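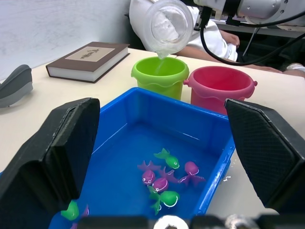
Toy fish in the blue water tub, with two toy buckets on the table beyond.

Water Table Returns to the Kokham Room

The Skalon Family Learning Center is pleased to announce that the water table activity is again part of the regular program in the Kokham Room. Sessions are open to all enrolled children and run until the end of October.

The activity uses a shallow plastic tub and a set of seven toy fish, three green and four pink. Children are invited to catch the fish, sort them by color and move them into the buckets. Staff may suggest a simple task to begin with, such as finding all the green fish first, but children are free to play as they choose. Younger children often prefer to push the fish under and let go, and this is welcome.

Families are asked to note the following arrangements.

The tub is filled to a depth of 2 inches and is never left unattended. Water is changed between groups. The fish and buckets are washed and set out to dry at the end of each day, and any toy that is cracked or holds water inside is taken out of use.

Each session lasts 55 minutes, including time for drying hands and changing clothes. Please send a spare shirt and a pair of socks in a labeled bag. Smocks are provided, although sleeves do get wet. Towels from home are not needed.

Children with a skin condition or an open cut may still take part with a parent's written note. Notes should be handed in at the Zamudio Street entrance - the side door is closed during morning arrival.

The center also wishes to thank Coven Hardware for its gift of floor mats. The mats cover the area between the table and the sink and should remain in place when the room is used by evening groups.

Donations of plastic bath toys in good condition are accepted at the front office. Toys should be free of batteries and small loose parts. We are unable to accept foam toys or anything with a squeaker.

Questions about the water table or the session schedule may be directed to the front office at extension 3057.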